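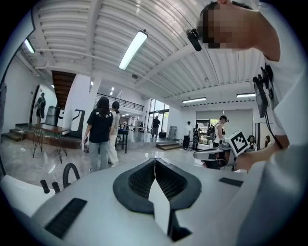

December, a little after ten at night

Feet are killing me. I was in the Branby space from nine this morning until they started shutting the lights off, and I've decided I like the place a lot more than I did on the walk-through, when all I could think about was the echo.

It's the brightness that won me over, I think. White walls, white corrugated ceiling with the beams and pipes left out in the open, and that pale gray floor with a shine on it. The old room on Calloway had carpet the color of wet cardboard and I used to get sleepy in there by two. Today I looked up and it was past four and I hadn't even eaten my second sandwich! (Ate it in the car. Egg. Not great by then.)

The long fluorescent tubes are a bit much if you get a headache easily, and I do, so I'm bringing the cap tomorrow. The little recessed ones at the back by the hallway are so much softer. I wish they'd done the whole place like that, but I saw the Bilex quote for extra fittings and it said 3,112, so no, we'll be living with the tubes.

Spent a silly amount of the morning on where to put things. I love the small black stand table and I want another one exactly like it, it takes up no room and you can set a coffee on it and not worry. The Prostmont catalog has something close for 87, but the legs look spindly and the shipping is 26 on top. Will measure first. I always say that and then I don't measure.

Other things I want to remember before I fall asleep:

The echo is real but it gets better with people in it. By eleven I'd stopped hearing my own shoes.

Find out who has the key to the side door. I walked all the way around the building twice, in the wind, with a box.

Ask about heat. My hands were fine, my ankles were not – wool socks from now on, even if they look dumb with the good sneakers.

Oh, and I should not wear the dark sweater again, every bit of lint in the county was on me by lunch.

Got home and the cat had knocked the mail behind the radiator again, so I was on my stomach on the floor with a yardstick at eight thirty. Soup for dinner, the last of the lentil. Need bread, need dish soap, need to call about the car. Alarm is set for six forty and I already resent it.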